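### 4.2 Bin and bag chores

Of the 516 household trials in the Wildale set, bag handling gave the planner the most trouble. Rigid items such as cups and bottles were grasped reliably in all 16 rooms. Thin plastic was another matter. A liner has no fixed outline, it lets the background show through, and its printing bends with every crease, so the Punov segmenter often split one bag into several objects.

We scored 447 trials after dropping those with missing arm logs. Each chore was graded on 4 levels, from no contact to finished without help. The Grava policy did well at reaching the bin and poorly at anything that called for holding an edge open.

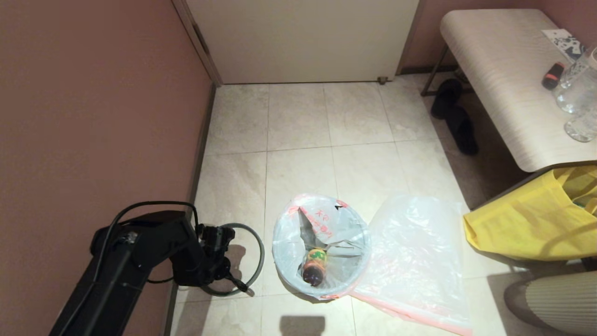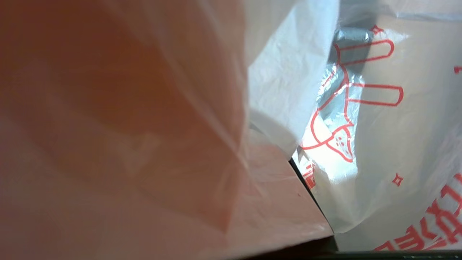
Last modified: August 23, 2026

**Figure 3.** Bag handling in a tiled room. First panel: the arm and a lined bin with a bottle inside. Second panel: close view of two layers of plastic, one orange and one white with red printing.

At close range the plastic can fill most of the view - depth estimates from the Bilyk module were least stable there. We do not consider this chore ready for unattended use.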